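Weekend in Sakholm, where to eat?
Travel & Eating Out > Coast and Country

saltbushsal
Hi all, we've booked a couple of nights in Sakholm in February and I'm after food tips. It'll be me, my partner and his mum, who doesn't do spicy and likes to be home by nine. Last time I was there the main street had a bakery, a chippie and a servo, and I gather it's changed a bit. Happy to drive for a good lunch. We're staying up the hill near the old station if that makes any difference.

pontoonboy
Lozano for dinner, no question. It's in the old bank on the corner, the one with 1897 over the door. Get the flathead and the potatoes with the burnt butter. We had the lamb as well and I'd happily skip it next time, bit dry, but the fish was the best thing I ate all summer. Book ahead, they do two sittings and the early one would suit your mother-in-law.

wattle_and_daub
Have to disagree on Lozano. We went for my birthday and it was over $70 a head before we'd had a drink, and the potatoes come separately, and the bread comes separately, and then there's a surcharge if you go on the weekend. Nice room, I'll give it that. For my money the pub does a better fish and you can park.

pontoonboy
The pub fish is frozen, mate.

wattle_and_daub
It is not! I asked at the bar. The calamari is frozen, the fish comes off the co-op.

saltbushsal
Ha, I may have to eat both and report back. Is the pub okay for someone who hates noise?

gullwatcher
Sit out the back in the courtyard and it's lovely, quiet as anything until the band sets up. Don't sit in the front bar, the footy's always on.

For breakfast go to Warnus, down the laneway beside the chemist. It's tiny and the coffee takes forever when there's a queue, but the corn fritters are worth it and they do a proper pot of tea with leaves in it, which mums tend to notice. They close the kitchen at two. I've turned up at ten past more than once and been handed a muffin.

the_other_bruce
Seconding Warnus. I'd also say go out to Hirkus if you've got the car. It's the farm shop and cidery on the ridge road, number 217, and you'll miss the turn because the sign's behind a bottlebrush. They do a ploughman's on the verandah with their own pickles and a dry cider that's dangerously easy to drink. My wife bought so much chutney we had to put the esky on the back seat between the kids.

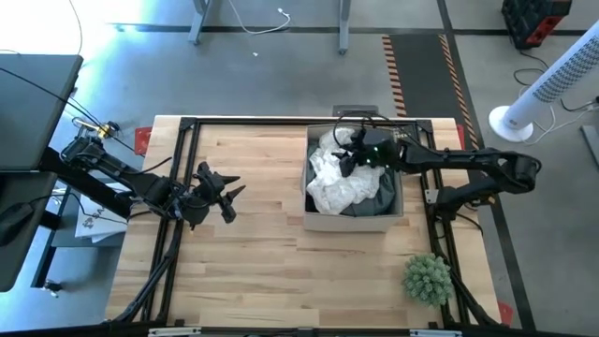 Two arms, one table, one cardboard box

Anyway, Hirkus. Ask for the green tomato pickle, it isn't always out on the counter. And if you like a sweet cider try the pear one, I found it a bit much but my wife had two.

gullwatcher
Is the verandah open again? When we went they'd shut it for repairs and everyone was squeezed inside next to the fridges.

the_other_bruce
Yep, open and with new blinds. It does get the wind in the afternoon so I'd go for an early lunch.

kelpie_mum
Coming in to be the grump about Hirkus. The food's good but it's a platter place, and if you turn up hungry you'll leave hungry. $38 for some cheese, a bit of ham and half an apple! The view is doing a lot of the work. We ended up getting a pie from the bakery on the way back into town and the pie was the highlight of the day. Pepper steak, if anyone's wondering.

the_other_bruce
We must have had different platters, ours had a whole pork pie on it and we couldn't finish the bread. Maybe they'd run low? It was a quiet day when we went.

kelpie_mum
Could be. It was the long weekend and the car park was chockers. I'd give it another go midweek I suppose. Still reckon the bakery pie wins.

wattle_and_daub
The bakery is the best food in town and has been since I was in primary school. Get there before eleven though, the vanilla slices go.

saltbushsal
This is brilliant, thank you everyone. So the plan at the moment is pub courtyard the first night (early, before the band), Warnus for brekkie, Hirkus for lunch with an emergency pie in the glovebox, then Lozano for the second dinner if I can get the early sitting. Do they do a kids' serve or a small plate? His mum eats like a sparrow.

pontoonboy
They don't have it on the menu but they did a half serve of the pasta for my nan when we rang up first. Just ask. And get the potatoes.

wattle_and_daub
Take a second mortgage for the potatoes.

gullwatcher
One more, the kiosk at the boat ramp does a good hot chip and there's a bench on the far side of the toilet block that's out of the wind. Cash only last I heard. Watch the gulls — they're organised down there and they will have your potato cake off you before you've got the sauce open.

saltbushsal
Just rang Lozano, early sitting is gone for our night so we're on the waitlist. May end up doing the pub twice.

wattle_and_daub
Good. Have the fish.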